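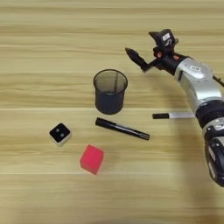 Progress report to the Favoseck small grants program
Period: July to September 2020
Project: Tabletop sorting arm, Citau shared workshop

The arm is set up at the end of the long bench and has been running most evenings since July. This report covers what was done, what the money went to and what is left.

Work done

The two-fingered gripper is fitted and wired, and it opens and closes from our own control program. Getting there took longer than planned. The first adapter plate was drilled wrong and had to be made again, and the cable kept catching at the wrist until we rerouted it.

The first task is to clear a desk: pick up loose pens and small objects and put the pens in a cup. We are using a mesh pen cup, a black marker, a slimmer white one, a red block and a small white cube with a black top. The two markers were chosen for their different widths. The cup stays in one place for now and the other items are moved between runs.

We have logged 200 runs. The block and the cube are picked up reliably. The thick marker is fine when it lies across the fingers and poor when it lies in line with them. Dropping a marker into the cup is still the weak point - the mesh rim is thin and the arm often comes in too low and knocks it.

Spending

Of the $3000 awarded, most has gone to the gripper, the adapter plates and a power supply from Hirkeo. The remaining money is set aside for fingertip pads and a second emergency stop. Receipts are attached.

Problems

Bench time is the main limit. The workshop closed for 2 weeks in August, and evening slots are now 30 minutes shorter than they were. Calibration also drifts when the bench is bumped, so we now repeat it at the start of each session.

Next period

- Raise the approach height over the cup and rerun the marker tests
- Fit the fingertip pads
- Allow the cup to be moved between runs
- Write up the wiring so other members can use the arm

We are not asking for any change to the budget or the end date.

Submitted Wednesday, September 30, 2020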